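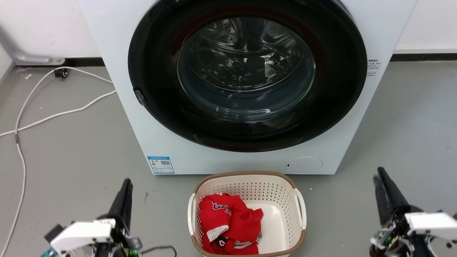 1/ Laundry room guidance for residents of Forkside House. The Wetport Residential Office receives more questions about the washing machines than about any other shared equipment. The posts that follow set out the current arrangements.

2/ The laundry room is open from 6 a.m. to 10 p.m. The last load should be started no later than 8:30 p.m. The door to the corridor locks at 10 p.m., and items left inside can be collected the next morning.

3/ Each machine is a front-loader with a round glass door. Residents are asked to look into the drum before loading. Small socks and coins are the items most often handed in at the office.

4/ Sports jerseys, particularly red ones, should be washed separately the first few times. Turn the jersey inside out so that printed names and numbers face inward. Use the cold setting and do not add bleach. The office does not replace items affected by dye.

5/ Please bring laundry down in a basket or a closed bag. A plastic basket with holes in the sides is suitable and may be placed on the floor in front of the machine while you load. Baskets should not be left there during the cycle, as other residents need the space to reach their own machines.

6/ Power cables are to be kept close to the wall and out of the walkway. Residents who find a cable lying across the floor should move it aside if it is safe to do so, or call the office. Do not unplug a machine that is running.

7/ The text on some front panels is printed in Chinese. An English translation of the panel is available at the front desk, and a Vietnamese version prepared by the Đàm Language Service will be added in July. Please do not put tape or stickers on the machines. The energy label must stay in place.

8/ The round cover low on the front of the machine is for service access only. It is opened by the maintenance contractor, Stistemow, and should not be opened by residents. If you find water on the floor, stop the cycle and report it.

9/ Charges are unchanged. A wash costs 185 points and a dryer cycle costs 100 points, both taken from the resident card. Cards may hold up to 700 points at one time. Lost cards are replaced for 225 points.

10/ When the cycle is finished, remove your clothes promptly and leave the door slightly open. Clothes left in a drum for more than 30 minutes may be moved to the shelf by the next user. Unclaimed items are held at the office for two weeks.

11/ Questions may be sent to the Residential Office by message or left in the box beside the mail room.

Comments (4)

Can we get the dryer sheet in English too? The one on the wall is so faded I just guess.

Wetport Residential Office: A new copy will be posted this week.

30 minutes is pretty short if you have class. Could it be 45?

Learned number 4 the hard way. All my towels are pink now.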